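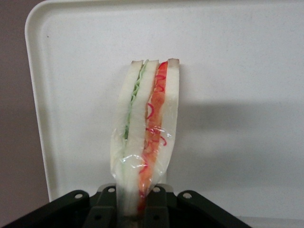
추모 글에 "좋은 분이셨습니다"라고 쓰는 거, 저는 이제 좀 그만했으면 좋겠어요. 이렇게 말하면 매정하게 들리겠죠. 저도 압니다. 저도 평생 그렇게 써 온 사람이고요. 고인의 명복을 빕니다, 참 좋은 분이셨는데 안타깝습니다, 하늘에서 편히 쉬세요. 손가락이 외우고 있는 문장들이잖아요. 나쁜 말은 하나도 없는데 읽고 나면 누구 얘기였는지 기억이 안 나요.

생각이 바뀐 건 에우게니우시 야쿠보프스키 씨가 돌아가신 다음이에요. 제가 Kelmont에 살 때 같은 건물 아래층에 계시던 분인데, 84세셨어요. 저녁마다 체스판을 펴 놓고 혼자 두시다가 제가 계단으로 내려가는 소리가 나면 문을 빼꼼 열고 "한 판?" 하시던 분이었죠. 저는 체스를 정말 못 둡니다. 지금도 못 둬요. 그런데도 몇 년을 그렇게 불려 들어갔어요(사실 불려 들어가는 척했지, 부르시길 기다린 날이 더 많았습니다).

부고는 온라인 추모 게시판으로 받았어요. Prernis라는 곳에서 운영하는 게시판인데, 사진 한 장 올라와 있고 밑에 댓글 칸이 쭉 이어지는 그런 데요. 밤 11시쯤 들어가서 읽기 시작했죠. 글이 꽤 많았어요. 그런데 한참을 내려도 제가 아는 야쿠보프스키 씨가 안 나오는 거예요! 인자하신 분, 성실하신 분, 모두의 귀감이 되신 분. 그 할아버지가요? 졌다 싶으면 차를 끓인다고 일어나서 이십 분씩 안 돌아오시던 분인데요. 나이트를 잡히면 폴란드어로 뭐라고 중얼거리면서 뜻은 끝까지 안 가르쳐 주셨고요.

그러다 비앙카 시몬이라는 분의 글이 나왔어요. 옛날에 Thygesen에서 같이 일하셨다는 분이었는데, 전체가 네다섯 줄밖에 안 됐습니다. 겨울에 난방이 고장 난 사무실에서 야쿠보프스키 씨가 장갑 낀 손으로 타자를 치다가 온 글자가 오타인 공문을 그대로 보냈고, 그다음 날 답장이 왔는데 그쪽도 똑같이 오타투성이로 써서 보냈더라는 얘기였어요. 마지막 줄은 "그 답장을 서랍에 평생 넣어 두셨어요. 아직 있을 거예요."였고요. 저 그거 읽고 울었습니다. 앞에 있던 글들을 그렇게 읽고도 멀쩡하다가요.

그래서 제 주장은 이거예요. 추모 글에는 그 사람한테만 맞는 얘기가 적어도 하나는 들어가야 한다. 훌륭한 얘기일 필요도 없고 길 필요도 없어요. 전화를 끊을 때 인사를 세 번씩 했다든지, 남의 집 화분에 자꾸 물을 줘서 죽였다든지, 그런 걸로 충분합니다. 유족이 모르는 얘기면 더 좋고요. 딸은 아버지의 집 안 모습을 다 알아도 사무실 모습은 모르잖아요. 그 부분은 우리가 갖고 있는 거예요. 안 적으면 그냥 우리랑 같이 없어집니다.

반론도 물론 들었어요. 이 얘기를 친구들 모임에서 했다가 제법 혼났거든요. 한 친구는 그러더라고요. 슬픈 사람한테 글솜씨까지 요구하느냐고. 맞는 말이에요. 장례식장에서 봉투 내밀면서 일화를 한 편씩 낭독하라는 얘기가 절대 아닙니다. 막 소식을 들은 날에는 "명복을 빕니다" 한 줄이 할 수 있는 전부일 때가 있고, 그 한 줄도 고맙죠. 저도 아버지 때 받은 그런 문자들을 아직 안 지웠어요. 그런데 게시판은 한 달 뒤에도 열려 있잖아요. 그때 다시 들어가서 한 줄 더 쓰면 안 되나요? 한 달쯤 지나면 다들 조용해지는데, 유족은 그때 제일 많이 들어가 봅니다. 제가 그랬어요. 새벽에 괜히 들어가서 새로고침을 누르고 또 누르고.

다른 친구는 고인의 우스운 모습을 적는 게 예의에 어긋난다고 했습니다. 이건 저도 오래 고민했는데, 지금은 생각이 조금 달라요. 창피를 주는 얘기하고 그 사람다운 얘기는 쓰는 사람이 압니다. 본인이 옆에서 들었을 때 얼굴이 굳을 얘기면 빼세요. "야, 그 얘기를 왜 해!" 하면서 웃을 얘기면 쓰시고요. 저는 이 기준 하나로 여태 버티고 있는데 아직 야단맞은 적은 없습니다. 애매하면 가족 한 분한테 먼저 보여 드리면 되고요.

요즘은 문장을 대신 골라 주는 곳도 많더라고요. Hiletti라는 장례 업체 안내문을 우연히 봤는데 관계별로 조문 문구가 정리돼 있었어요. 직장 동료용, 학교 동창용, 이웃용. 급할 때 도움이 되는 건 인정합니다. 근데 이웃용 문구를 읽다가 좀 이상한 기분이 들었어요. "늘 따뜻한 미소로 맞아 주시던"이라고 돼 있었거든요. 야쿠보프스키 씨는 저를 미소로 맞아 준 적이 없어요. 체스판을 턱으로 가리켰죠. 저한테는 그게 따뜻한 거였고요. 문구에다 맞추면 그 턱이 사라지는 거예요.

그리고 글자 수 제한, 이것도 한마디 하고 싶네요. Prernis 게시판은 700자까지만 써지는데 처음엔 야박하다고 생각했어요. 쓰다 보니 일화 하나 넣기에는 딱 괜찮습니다. 오히려 칸이 넓으면 사람이 자꾸 이력서를 쓰게 돼요. 어디서 태어나 어디를 다녔고 무슨 상을 받았고. 그건 부고에 이미 있어요. 저는 첫 문장을 못 쓰겠을 때 그 사람이 입버릇처럼 하던 말을 먼저 적어 놓습니다. 그러면 목소리가 들려서 다음 줄이 좀 쉬워져요(눈물도 좀 나니까 휴지는 옆에 두시고요).

저는 결국 제 글을 12월이 되어서야 올렸어요. 돌아가시고 한참 지나서요. 제가 딱 한 번 이겼던 날 얘기를 썼습니다. 이긴 줄도 모르고 계속 두려고 하니까 할아버지가 당신 킹을 손가락으로 톡 눕히시고는, 이럴 땐 좀 거만하게 굴어도 된다고 하셨거든요. 거만하게 구는 법을 몰라서 그냥 차를 두 잔 마시고 올라왔다고, 거기까지 썼어요.

며칠 뒤에 따님이 답글을 다셨어요. 아버지가 그날 전화로 일부러 져 준 거라고 몇 번이나 강조하셨다고요. 저는 아직도 안 믿습니다. 그 양반이 일부러 질 사람이 아니에요.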